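Maite Gallardo had wanted an adder since she was nine, and tonight she was going to have one! Sixteen bits wide, built from nothing but relays she'd bought in a box of 500 from a surplus shop in Astside, and every one of them clicked when she breathed near it (or so it felt).

"Carry's stuck," said Byung-chul, bent over row four.

"Carry is not stuck. Carry is thinking."
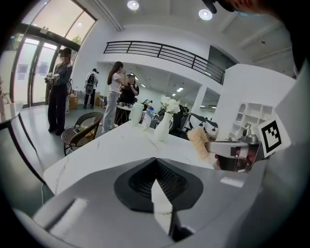

A relay is a lovely thing, because you can hear it decide. Current goes in, the little arm snaps over, and there's your one; let go and there's your zero. Maite set the first row of switches to 218, the second to 172, and ran to the far end to watch the lamps. She was so happy she would have told anyone about it, even the white flowers in their tall vase on the marble tabletop. The whole board rattled like hail on a tin roof, and then it went quiet.

Byung-chul read the lamps off from the right, moving his lips. "Three hundred ninety," he said.

"Again!" said Maite, already reaching for the switches.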